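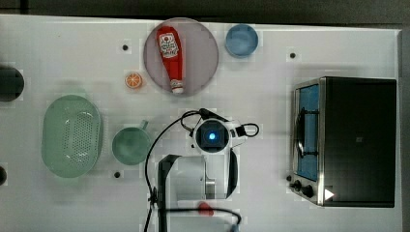

Orestis Liapis would not call any of it housework yet. The arm could move a bottle, he told our group at the Tularport open day, but he wanted to see it put a kitchen back in order with no one standing beside the stop button.

The Cestosar lab gave each group a bench talk and a short question period. The bench holds ordinary kitchen goods, among them a ketchup bottle on a plate, a colander, a mug and a toaster oven. The arm is bolted down, so everything it handles has to be within reach.

Staff quoted 320 logged attempts at single pick-and-place jobs, with 76 failures. Most failures were poor grips on curved or glossy items. Oven doors are scored separately. The handle is easy enough to find, but the pull has to follow the hinge, and small errors in the path add up to a high side load on the wrist.

Cycle time is the other limit. Clearing one place setting took 105 seconds in their best run. I asked about changes in lighting and colour and was told that testing starts in October.

The shop-floor demo, Dudum, was in the next bay. It sorts identical parts from a fixed tray and is already in paid use.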